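Gilberg Household Recording Kit

The Gilberg Household Recording Kit is a head-mounted camera set with a companion subscription, sold by the firm Gilberg for collecting first-person recordings of domestic work. The recordings are meant for training robot arms and mobile robots to carry out the same jobs. The kit went on sale in August and is made under contract by Kernberg.

Contents and operation

The kit consists of a headband, one wide-angle camera, a battery pack worn at the waist and a small storage unit. A phone application gives the wearer a list of tasks, among them filling and closing a kettle, laying a table and folding towels. Each task is repeated several times with the objects moved between attempts. Gilberg gives the battery life as 120 minutes. Reviewers at Honstead, a testing service for automation equipment, got rather less from theirs when the camera ran at its highest setting.

The wearer's hands are left bare. Gilberg presents this as the kit's main advantage over sensor gloves, which are slow to put on and make small lids and switches harder to handle. The drawback is that grip force is not measured at all. The software estimates finger positions from the picture alone, and the company has published little on how well it does so when a hand covers the part being worked on.

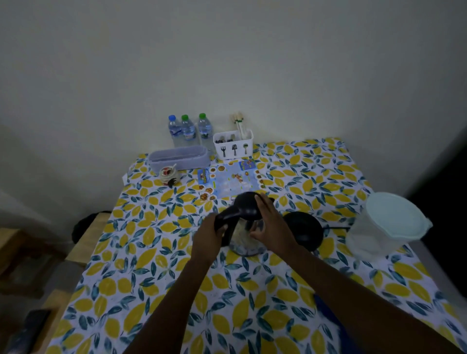

Kettle task seen from head height, with one hand on the handle and the other on the lid.

Subscription

Recordings are uploaded to Gilberg, labelled and returned in a common format. The basic plan covers 233 clips a month. A larger plan covers 3000 clips and includes manual checking of the labels, although the sales material does not say what share of the clips is checked. Unused clips do not carry over to the next month.

Reception

Honstead's review found the headband comfortable and the task list clear, but was doubtful about the claim that the kit is "ready for any home". Its testers reported that about 10 per cent of their clips came back with the left and right hands swapped in at least part of the labelling -- a fault that the basic plan offers no means of correcting.

Dağdelen, which sells a competing glove system, has argued that video without force data is of limited use for tasks involving lids and catches. The company has an obvious interest in saying so, and its own comparison used an early version of the Gilberg software. No independent test has yet shown whether a robot trained only on recordings from the kit performs better than one trained on ordinary video.

See also

Dağdelen glove system
Teleoperation
Learning from demonstration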